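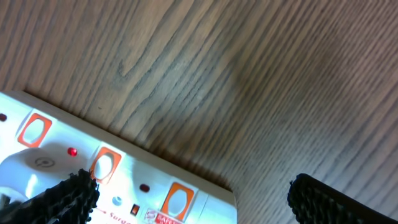

Figure 3. Wrist camera view at a manipulation station: surge-protected power strip and wood-grain work surface, with both gripper fingers in view.

4. Equipment Planning and Cost

4.1 Scope of the budget

This section reports how equipment for the Gernton manipulation facility was specified, priced and scheduled. Earlier planning documents treated the robot arm as the main purchase and grouped everything else under a single line for accessories. That approach proved hard to audit. In the first planning round the accessories line was exceeded before the second station had been ordered, and the overrun could not be assigned to any one class of item. For the present round the budget was divided into four classes: arms and controllers, end effectors and cameras, station furnishings, and electrical supply. Each class was given its own ceiling and its own approval route.

The classes are not of equal size. Arms and controllers account for the largest share of the total, and their prices were fixed by quotation before the planning period began. They are therefore left out of the analysis below except where a choice of arm affects another class. The remaining three classes are made up of many small purchases, most of which fall under the limit for competitive quotation. It is in these classes that the difference between planned and actual spending was greatest.

4.2 Station furnishings

A station consists of a work surface, a mounting plate for the arm, storage for task objects, and a place for the operator. Two work surfaces were considered. The first was a plain gray laboratory bench supplied by Partington, which was already in use elsewhere in the building. The second was a table with a wood-grain top, of the kind found in homes and small offices. The tasks under study involve household and office objects, and the project team wished the recorded views to resemble the places where such objects are used. The surface in Figure 3 has dark diagonal streaks with lighter bands between them, and views of this type were judged more useful for the study than views of an even gray background.

The choice had consequences for the budget. The Partington bench is supplied with threaded inserts that accept the mounting plate directly. The wood-grain table is not, and each one required a separate steel subframe so that the load of the arm was not carried by the table top. The combined price of one table and one subframe was $1,859, against $2,162 for the bench. The saving was smaller than the table price alone had suggested, and it was reduced further by the labor needed to fit the subframes, which the facility charges internally. When that labor is counted, the two options are close enough in price that cost should not decide the matter.

Delivery times did differ. Benches were offered with a lead time that would have placed the first stations after the September intake of student operators. Tables were available from stock. The subframes were made in the facility workshop in two batches, and the second batch was held up by a shortage of plate material. Future plans should order plate material at the same time as the tables.

4.3 Electrical supply

Electrical supply was the class most often left out of early estimates. A station draws power for the arm controller, the control computer, the cameras, one or two monitors and the lighting. The wall outlets in the room were installed for office use and are spaced accordingly. Three options were priced: new fixed outlets at each station, a ceiling-mounted track with drop cords, and power strips connected to the existing outlets.

New fixed outlets were ruled out for the current term of the lease, under which permanent changes to the wiring must be reversed at the tenant's expense. The ceiling track was quoted at $2,681 per pair of stations, installed. It would have kept cords off the floor and allowed stations to be moved. It was not chosen for this round, although it remains the preferred option if the facility takes on the adjoining room.

The third option was adopted for low-power equipment only. Strips were required to have surge protection, a switch, and indicator lights that an operator can read while standing at the station. A model of the general type in Figure 3, with bright orange outlet surrounds and small red lights beside them, was accepted for its visibility. Arm controllers are not connected to strips. Each controller has a dedicated wall outlet, and this rule determined where stations could be placed more than any question of floor space.

Power strips also appear in the task set. Plugs, switches and outlets are common in homes and offices, and several of the tasks planned for the second year require a gripper to work close to them. Strips bought as task objects are entered under end effectors and cameras, where all task objects are listed, and are tagged separately from those that supply the stations. The two kinds were at first stored together. They are now stored apart, and a strip that has been used as a task object is not returned to electrical service.

4.4 End effectors and replacement parts

The grippers are two-finger units. The fingers carry black pads with a raised, bumpy surface, which are visible at the lower corners of Figure 3. Finger pads are consumable parts and should be budgeted as such. The first plan listed one set per gripper with no spares, on the assumption that pads would be replaced only when a gripper was serviced. In use, pads were replaced whenever the operator's inspection form recorded lifting or loss of texture, and in the first operating period the facility used 19 sets.

Two suppliers were compared for replacement pads. Teravus offered a lower unit price and a minimum order larger than one year's expected use. Ginine offered a higher unit price with no minimum. The material is subject to aging in storage, and the supplier's guidance limits shelf life. Orders were placed with Ginine for the current round. If the number of stations doubles as planned, the Teravus minimum will fall within a single year's use and the comparison should be repeated.

The wrist cameras are small units mounted close to the gripper. A camera in this position records both fingers together with a limited area of the work surface, and objects larger than that area are seen only in part. A fixed camera is therefore required at each station as well. The plan allows for one wrist camera and one fixed camera per arm, with one spare of each type held for the whole facility. Cables for the wrist cameras are bought in the same quantity as the cameras themselves. Cable wear at the wrist joint was reported at more than one station, and a station without a working cable is out of use for as long as the replacement takes to arrive.

4.5 Lighting and surface finish

Lighting was first treated as part of the building and given no line of its own. This was changed after a review of early recordings by Ayodele Adebisi, who noted that glossy objects placed under the existing ceiling fixtures produced bright reflections in the wrist camera view. The effect can be seen on the white housing in Figure 3, parts of which appear very bright. Some variation of this kind is wanted in the recordings, as glossy plastic is common in ordinary rooms. The concern was that it should vary between stations by design and be noted in the station record.

A modest sum was therefore set aside for diffusing panels and for dimmable lamps at half of the stations. The other half keep the ceiling fixtures unchanged. Panels were bought under the furnishings class and lamps under the electrical class, which in practice led to one delivery being split between two approvals. A single line for lighting is recommended.

4.6 Schedule and contingency

Purchases were scheduled so that no station would be furnished before its outlet had been tested. The order of work was electrical inspection, table and subframe, arm and controller, gripper and cameras, and finally task objects. Where this order was kept, stations entered service without further purchases. Where the table arrived ahead of the inspection, the station had to be moved at least once, and in one case a subframe was refitted.

Contingency was held centrally in the first round and was drawn down mostly by small electrical items and replacement cables. In the present round it is divided among the classes in proportion to past overruns instead of planned spending. Arms and controllers receive none, as their prices are fixed. Unspent contingency is released at the end of the operating year and may be applied to finger pads, cables and task objects, all of which can be ordered at short notice.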